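Open Workshop Day at Woltmont

I had been meaning to go to the open workshop day at Woltmont for years, and every January something got in the way – a cold, a snowstorm, once a flat tire right in my own driveway. This time I set the alarm, filled the thermos and was on Route 57 before the sun was properly up. The parking lot behind the building fits more cars than you would think, and I walked in at 9 with my coat still buttoned to the chin.

Woltmont is the kind of place that smells of sawdust and coffee, and I mean that as high praise. They work on household things there, lamps and vases and small tables mostly, and once a year they open the doors and let the rest of us wander about. You get a paper map at the entrance, which I folded wrong and then lost, so I can't promise that I saw the rooms in the order they had in mind.

I started with the Plikberg room, named after their oldest line of tableware. There were shelves of bowls and pitchers, and a lady next to me picked up every single one (you are allowed to, there's a sign!). I liked the plain ones best. My grandmother had a pitcher with the same kind of fat little handle, and I stood there longer than I meant to, thinking about her lemonade.

After that came the worktables, and this was the part I had driven all that way for. I have a weakness for simple shapes, the sort that go in at the waist and open out again at both ends, with no pattern and no shine to distract you. They look so easy, and then you try to draw one on the back of an envelope and it comes out like a bowling pin.

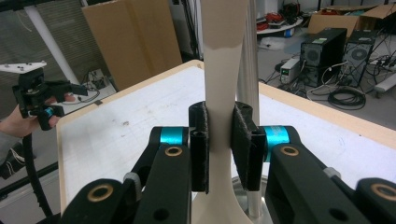

I asked whether a slim middle makes a piece more likely to tip over, and got a long and very patient answer about wide bases and where the weight ought to sit. I followed most of it. I also learned that a matte finish shows fingerprints less than a glossy one, and I went home and looked at my own hall table with new eyes.

Lunch was in the Cattaneo hall at the far end, soup and a roll for 7 dollars, and the soup was very good – leek and potato, with plenty of pepper. Get there early if you go, as the line was out the door when I left.

The Grisitz shop is the last stop before the exit, and I had promised myself I would only look. I came out with two egg cups and a small dish for my keys. They close at 7, and next year's date will be on the board by the front door.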